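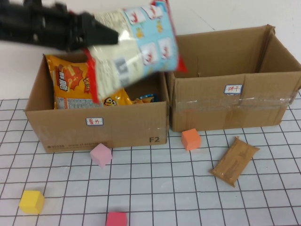 Mukwood Snack Labels

Version 2, updated 18 Nov 2024
Maintainer: Melaniia Melnychuk

A table of ingredient and nutrition text typed from the backs of 247 packaged snacks. Most are chips, crackers and puffed corn. It was put together to test Listar, a small script that splits ingredient lists into separate items.

Files

labels.csv has one row per product
allergens.csv has one row per allergen statement
notes.txt lists spelling fixes and open problems

Columns in labels.csv

id: whole number, never reused
weight_g: net weight as printed
ingredients: full text, commas and brackets kept
kcal_100g: energy per 100 g, blank if the label gives it per serving only
lang: language of the label text typed in

Known problems

Over 70 rows have no value for kcal_100g. In 9 rows the ingredient text stops early where a price sticker covered the label. Rows from the Hultari batch use a semicolon between items, and Listar needs the --semi flag to read them. Palm oil and palm fat are kept as two different items.

Changes

Version 2 adds 20 crackers and fixes the decimal commas in weight_g.

License

CC BY 4.0. Send corrections as a patch against labels.csv, with the row id in the subject line.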